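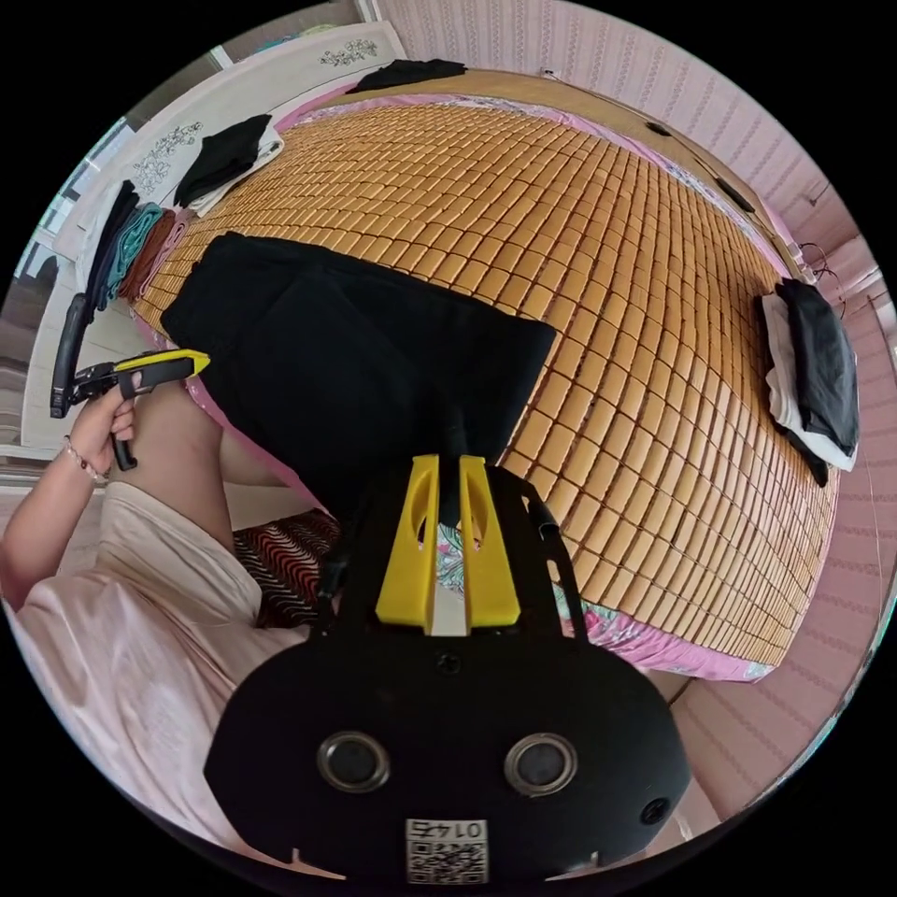

**Drirkwood ward by-election – polling hours and the hall**

**mossbank_21**
Anyone know why Drirkwood is voting at the Stultudo centre this time and not the school? Card came this morning. It's a 30 minute walk for me, no bus after 6pm.

**tallyho**
School said no, building work til March. It was in the council notice, page 2.

**mossbank_21**
Who reads the council notice

**pennywort**
I do! And it says postal vote forms had to be in by 5pm yesterday. So people got the card after the deadline. Not great.

**tallyho**
Cards went out late last time too. You can still get a proxy if you're ill or working away, ring the office.

**kerbside**
Turnout was 18% last time with the school open. Moving it wont make any difference, people here dont vote.

**pennywort**
Disagree. Skirkville moved theirs up the hill and lost almost 30 votes from the flats at the bottom. Seat was won by 21.

**kerbside**
Where are you getting that from? It rained all day as well

**pennywort**
The count sheet, it's on the noticeboard. Rain doesn't pick one street.

**haugen_rd**
Can do lifts from the Haugen Road end after 5, room for three. Don't care who you vote for. Message me

**mossbank_21**
Thanks, will do. Is there a ramp at Stultudo? Asking for mum

**tallyho**
Side door yes, front has steps. Bring ID, they turned away a couple of poeple last time.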